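### 3.2 Covering the folding surface

Most studies of household laundry treat the surface on which clothes are folded as given. In the Nonstead homes we visited for the first part of this work, that was rarely how people spoke about it. Beds, ironing boards, dining tables and the tops of chest freezers were all in use, and most were covered with something before folding began. A spare sheet was the usual choice. Householders mentioned crumbs, varnish that caught on knitwear, and a general wish to keep clean things off a table where people ate.

We therefore included a covered surface as one of the conditions in the folding sessions. The cover was a plain flat sheet in a pale olive green, bought from Cornar and washed before first use. A single colour was preferred to a pattern so that the edges of each garment could be picked out when sessions were coded. White was tried in the pilot and dropped, as white vests and pillowcases were hard to tell apart from it.

Three ways of holding the sheet in place were compared: laid loose, tucked under, and clipped at the rim. The loose sheet travelled with the clothes. When a sleeve was drawn across the surface the fabric beneath it moved too, and folders would stop to pull it back with the flat of the hand. Tucking worked on beds but not on tables, where there was nothing to tuck into. Clips were the most satisfactory, and all the sessions reported from here on used them. Figure 3 shows the clipped sheet with a blue cloth lying on it in a loose pile.
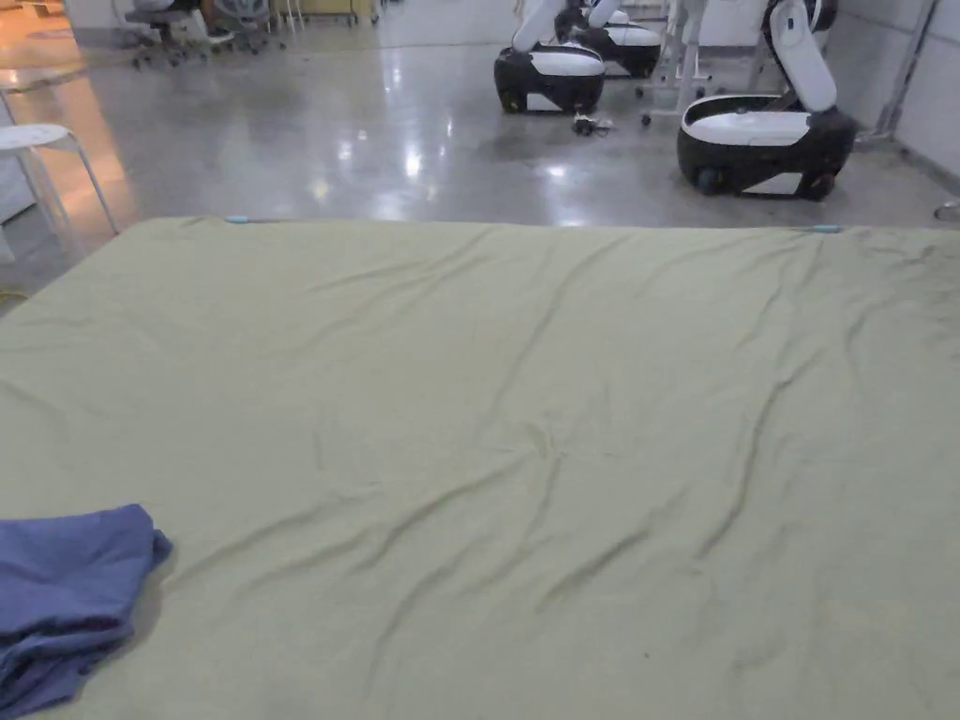 **Figure 3.** Clipped sheet with an unfolded blue cloth. Two light-blue clips hold the fabric along the far edge, and creases run diagonally over much of the sheet.

Clipping did not remove wrinkles. It had been assumed in the session plan that the sheet would be smoothed flat before each load, and the written instructions said so. In practice folders smoothed the part directly in front of them and left the rest. We did not correct this. The householders interviewed earlier had described doing much the same at home, and a surface kept perfectly flat would have been a poor match for what they told us.

The creases mattered in one respect. Small items such as flannels and children's socks were sometimes folded on top of a ridge in the sheet, and the fold line then followed the ridge and not the middle of the item. Folders who noticed this either refolded or pressed the item down and moved on. With larger pieces the effect could not be separated from ordinary variation in how people fold, and we make no claim about it.

Where the load was put down also varied. The plan asked only that it be placed on the sheet, to either side. Some folders tipped the whole load out at once. Others brought over one piece at a time and kept the middle of the surface free – a habit that the Pilby coding scheme records as "staged" placement. Of the 80 sessions, 66 were coded as staged for at least half of the load. Pieces set down at the near corners were easy to reach but had a tendency to slip towards the floor, particularly slippery fabrics such as sports tops.

Lint and other small marks were left on the sheet between loads and removed at the end of the day with a roller. Jin (the shorter of the two coding forms, described in Appendix B) has no category for pauses in which a folder picks at the cover, so these were entered as "other". They were brief, and we have kept them in the session times given in Section 4.

The sheet was changed in October, when the first had begun to thin along the line where the clips were fastened. The replacement was of the same make and colour.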